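Report of a visit to the Zernumine laboratory, Wednesday, October 23, 2024

Prepared for the members of the Working Group on Domestic Assistance by Constanza Echeverría

Purpose of the visit

The Working Group has followed the development of household manipulation research for several years, chiefly through published papers. In June the group agreed that papers alone were no longer a sufficient basis for its advice, and that at least one laboratory should be seen in person. Zernumine accepted our request and set aside a full day. Four members attended. The programme consisted of a presentation in the morning, a tour of the two workshops before lunch, a practical session in the afternoon and an hour of discussion at the close.

We were received in the Isar building, where the manipulation team occupies the whole of the second floor. Visitors should note that the entrance on the courtyard side is the correct one; the street entrance serves a different tenant and two of our party lost a quarter of an hour there.

The research question

The team works on the handling of clothing. Rigid objects such as cups and boxes keep their shape when they are lifted, and a program can plan for them with some confidence. A sock or a vest changes shape as soon as it is touched, and the same sock may lie in a very large number of ways. Our hosts explained that their earlier attempts relied on a model of cloth, which worked tolerably on a bare test bench and poorly elsewhere. The present method, known within the laboratory as Lirnero, does without such a model. It learns from recordings of people carrying out the task with a gripper held in the hand, and the resulting policy is then run on an arm fitted with a gripper of the same pattern.

The choice of a hand-held tool is central to the method. In the older arrangement, an operator steered a robot arm at a distance. This produced recordings that matched the robot exactly, but each session required the arm, a safety barrier and a trained operator, and everything took place in one room. With the tool in the hand, the recording can be made wherever the clothes happen to be. The person feels some of the resistance of the cloth through the handle and adjusts without having to think about it. The cost is that the human wrist can do things which the arm cannot, and a share of the recordings has to be set aside for this reason.

The data set

The collection used for the current results contains 1125 recordings, of which 1038 were kept after checking. Those removed included movements beyond the reach of the arm and passages in which the position of the tool could not be recovered. Each recording covers a single act: picking up one article, turning it, or laying it down. Of the recordings kept, 700 concern socks and other small knitted items, and the remainder are divided between tea towels and vests.

We asked why so much weight had been given to socks. The answer was that small knitted items show the main difficulty in its plainest form. They are light, they fold over on themselves, and they lie close to whatever is beneath them. On a hard table the fingers can press down and close. On soft bedding the surface gives way, and an ill-judged approach will take hold of the blanket as well as the sock.

Recordings were made in ordinary bedrooms as well as in the laboratory, with the usual shelves, hanging clothes and doorways left as they were. The team regards this as essential. In its first trials, all of which used a plain background, the policy had come to depend on the background and failed when the bench was moved to the other side of the room.

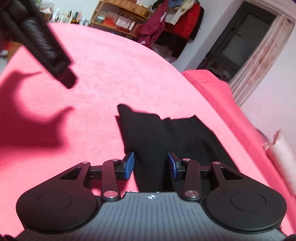
Can a policy trained on hand-held recordings be used on a robot arm without further work?

Only in part. The policy carries over without retraining, but the camera position on the arm has to match that on the tool, and the delay between seeing and moving must be measured and allowed for on each new arm.

The gripper

The tool has two linkages, one on each side of a ribbed central plate, which bring a pair of fingers together. Each finger has a blue textured pad on its inner face. The body is black plastic and the joints turn on metal pins. Members who handled a tool in the workshop found it easy to use, although the smaller hands among us would have welcomed a shorter handle.

Considerable thought has gone into the pads. The team tried a smooth surface first and found that thin knitwear slid out when the fingers were raised. A coarse surface held well but pulled threads. The present texture was settled on after a series of wear tests carried out with Núñez, a small firm which supplies the pads and replaces them as they age. Pads are changed on a fixed schedule, and the date is entered in the log so that any change in behaviour can be traced.

Camera and position

The tool carries a wide-angle camera that looks forward past the fingers. The strong curvature that this lens gives to straight edges is left in the material used for training, as the team found that correcting it threw away the outer part of the view. That outer part is useful: the edges of furniture and door frames, being fixed, help the software to work out how the tool has moved. A white wall with nothing on it is the worst case. Shadows received particular attention in the discussion. In a home the light often comes from behind the person, and the shadow of the hand and arm falls on the bedding beside the article to be picked up. Recordings with such shadows are kept deliberately, because the robot arm will throw shadows of its own.

Afternoon session

The practical session was held in the larger workshop. An arm mounted beside a low bed was given a series of socks, laid down by members of our party in whatever manner we chose. The policy was allowed one further attempt after a failure. We had agreed beforehand not to keep a score, as an informal trial of this sort cannot support one, and I confine myself to general remarks.

Socks laid flat gave little trouble. The arm came in low, with the fingers slightly open, and closed on the narrower part in preference to the cuff. Our hosts confirmed that this reflects the habits of the people who made the recordings. Balled socks were handled less well. On more than one occasion the arm paused above the article for several seconds, apparently undecided between two approaches — a known weakness, which the team attributes to recordings that show equally good but different ways of starting. A dark sock on a dark blanket was missed altogether. A pale sock on the same blanket was collected at once.

We also observed the recovery behaviour. When a corner of bedding was caught together with the sock, the arm opened its fingers, drew back and tried again from a steeper angle. No rule for this had been written. A number of the recordings contain a correction of the same kind, and the team has decided to keep them in the set.

Discussion

Members raised three matters. The first was privacy. Recordings made in homes show the contents of rooms, and the group wished to know how these are stored. We were told that householders may review and withdraw any recording before it enters the set, and that the material is held on machines within the building. A written statement of these terms was promised to us and has been received.

The second matter was the measure of success. At present, an attempt counts as successful when the article has been lifted clear. Members felt that a resident would judge the result by where the sock ended up and in what condition. The team accepted the point and is preparing a longer trial in which articles must be placed in a basket.

The third was speed. The arm is a good deal slower than a person, and it is not expected to match one. For residents who cannot bend or grip, the group considered that slowness is a lesser concern than reliability — a view which our hosts said they had also heard from occupational therapists.

Recommendations to the Working Group

It is recommended that the group maintain contact with Zernumine and ask to see the results of the longer trial once they are available. It is further recommended that the written terms on home recordings be circulated with the papers for the next meeting, and that members who were unable to attend be offered a second visit on the same programme.

The group's thanks are due to the staff of the manipulation team, who gave up a working day and answered every question put to them. Travel claims should be sent to the secretary in the usual form, with receipts attached.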